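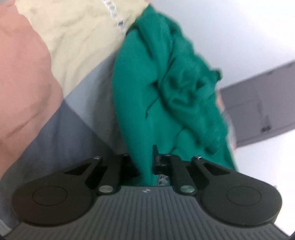
Halvorsen Forum Table Kit

I've been running women's networking breakfasts and leadership forums for long enough to have strong feelings about table signs. You wouldn't think so, but get 300 people into a hotel ballroom at 7:30 in the morning, all holding coffee, all hunting for the mentoring table they signed up for, and you start to care a lot about whether a number can be read from the door!

So this is the kit I put together for my own events and now sell to other organizers. I named it after the street I lived on when I packed the first one (my kitchen floor was covered in card stock for most of December).

What you get

Table numbers 1 through 30, printed on both sides, in big plain type
Topic cards to go under the numbers, with the usual ones printed (salary talks, going back to work, starting a business, board seats) and a stack of blanks
Weighted bases that stay put when somebody drags the tablecloth
Name badges with a first name line you can read without leaning in
Conversation prompt cards, 3 sets
A zip case with a shoulder strap

The prompt cards are my favorite part. Tuva Sjögren wrote the first two sets with me over a very long lunch, and we threw out anything that sounded like a job interview. You won't find "where do you see yourself in five years" in there. You will find "what did you turn down and feel good about?" which once kept a table of accountants going right through dessert.

Sizes

The Halvorsen comes in two sizes. The regular covers 30 tables and is the one I'd get for a luncheon or a gala. The small one has numbers 1 through 12 and one set of prompts, and it fits under an airplane seat (I've done it plenty of times, on some pretty small planes). If you're in between, get the regular and leave the extra bases at home, they're the heavy part.

Badges run out before anything else does, so I sell those as refills. Same with the blank topic cards. Please use a felt pen on the blanks! Ballpoint skips on the coating and it drives me nuts.

Questions I get a lot

Can you print our logo on it? Yes, on the badges and the backs of the topic cards. Send me the file and give me 2 weeks. I can sometimes go faster, but not in the run-up to International Women's Day, when everyone I've ever met wants badges at once.

Do the bases scratch? They have felt on the bottom. Tyra Öberg used hers on a glass-topped table for a panel and had no trouble.

Can I swap the prompt sets? Sure, just tell me when you order. The third set is meant for younger groups and students, so if your crowd is mostly mid-career you may want a second copy of set one.

What if I lose a number? Write to me and I'll mail you a single. Everyone loses the 7, I have a whole box of 7s.

Returns are fine within 30 days as long as the badges haven't been written on. I pack the orders myself on Tuesdays and Fridays, and a note with your event date helps me decide which ones go out first.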